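Moreck bench arm

The Moreck bench arm is a tabletop robot arm designed to be built at home or in a shared workshop from printed parts, hobby-grade motors and a small amount of metalwork. It grew out of a group build at the Nyarko Street workshop, where members wanted an arm that could pick up small parts and set them down again in the same spot every time. The plans, the parts list and the simulator files are all free to download, and builders are encouraged to change whatever they like.

Background

The first Moreck was a wobbly thing with four joints and a gripper held on by zip ties. It could lift a bottle cap, and the people in the room cheered! A second version moved the heavier motors down into the base, which took a lot of strain off the elbow, and the third replaced the zip ties with a proper bolted flange. Most arms in use today follow the third version, usually with local changes to the base plate to suit the bench it sits on.

The name comes from the label on a crate of surplus bearings that supplied the early builds. The bearings ran out long ago. The name stayed.

Construction

A standard build has 44 printed parts, not counting the gripper. The base and shoulder are printed solid, and the links are printed with a light fill to save weight. The shoulder belt is tensioned with a single screw at the back of the base. Builders are divided over the wrist, and the workshop's message board has a very long discussion on whether the wrist cable should run inside the link or outside it. (Inside looks better. Outside is far easier to fix at ten at night.)

The controller is a small board called the Vinent, also developed at the workshop. It reads the joint sensors, drives the motors and talks to a computer over an ordinary cable. The full wiring loom takes most people a weekend, and the build notes suggest labeling both ends of every wire before anything is plugged in. The emergency stop cuts motor power directly and does not go through the Vinent at all. An arm without a brake on the shoulder will drop when the power goes, so a foam block is kept under the elbow during early tests.

Simulation

One of the best things about the project is how early the fun starts. A builder can be moving an arm on screen on the first evening, long before the last part is off the printer. The simulator, Lultel, loads a model of an arm, a table and a few simple objects, and it accepts the same motion commands as the real controller. Models of other arms can be loaded too, and many builders practice on a ready-made one while their own is still in pieces.

The usual first exercise is the target test. A flat marker is placed on the virtual table and the builder writes a short program that brings the gripper over it, pointing straight down, and then lowers it by small steps. It sounds simple, and it teaches nearly everything that matters at the start: where the zero point of each joint is, which way each axis turns, and how the position of the fingertip differs from the position of the wrist.

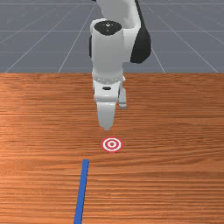 Several builders on the message board said they had skipped the target test, gone directly to hardware and regretted it, one of them after driving a new gripper into the bench because a tool length had been entered in inches. Others replied that the simulator can make a beginner too confident, and that a real belt stretches in ways Lultel does not model. Both views have found their way into the build notes, which now ask for the test to be done on screen first and then repeated at low speed on the bench.

Calibration on the real arm

The bench version of the test uses a paper target taped to the table and a soft pencil in place of the gripper. The arm is sent to the center 20 times from different starting poses, and the dots are measured. A tight cluster in the wrong place points to an offset error, while a wide scatter usually means a loose belt or a slipping pulley – tightening the grub screws cures a surprising number of these. The corrected offsets are saved to the Vinent and copied back into Lultel so that the two stay in step.

The longest published log covers 583 moves on a single arm, with the belt retightened once along the way.

Variants

Builders have made a short-reach version for crowded desks, a left-handed base with the cable exit on the other side, and a two-finger gripper with swappable tips. A suction tip is in testing. The parts for it are on the download page, marked as a draft, and the hose fitting is still being redrawn.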